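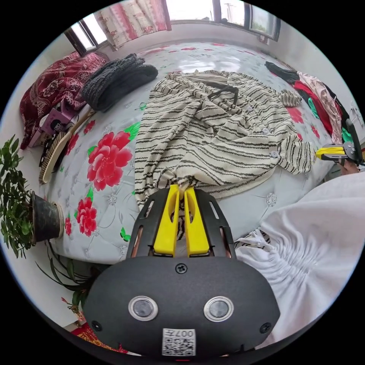
Kevach, day two: the folding house

I'd pictured a big hall with conveyor belts (I packed earplugs!), so it took me a minute to get used to a bedroom with plants and a flowery bedspread. Kevach runs the Omari laundry across town, and this is where some of its folders now spend their mornings. They work with a gripper in each hand, squeezing a trigger to close two yellow fingers on the cloth, and the recordings go to train the folding robot the laundry wants by March.

I got to try it on a shirt. Oh boy. Cloth slides away from you, your wrists want to turn and can't, and my sleeve ended up under the collar twice. The woman teaching me had been at the folding tables for 11 years and said her first week with the grippers made her feel like a trainee again.

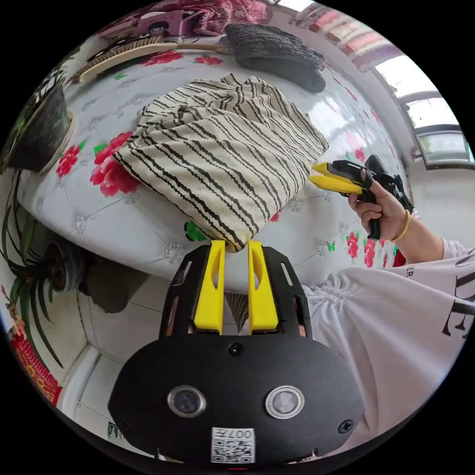
She likes the shorter shifts and getting to sit down between rounds, and she misses the chatter at the tables, where you could talk all morning with your hands busy. Three of her coworkers said no to the move and stayed with the sheets. What happens to those tables once the robot is in, I asked at lunch, and the answer was that sorting and mending will need people. She wants mending. She has asked for that in writing and is still waiting to hear.

Tomorrow is the Dalen depot, and I'm leaving the earplugs in the bag.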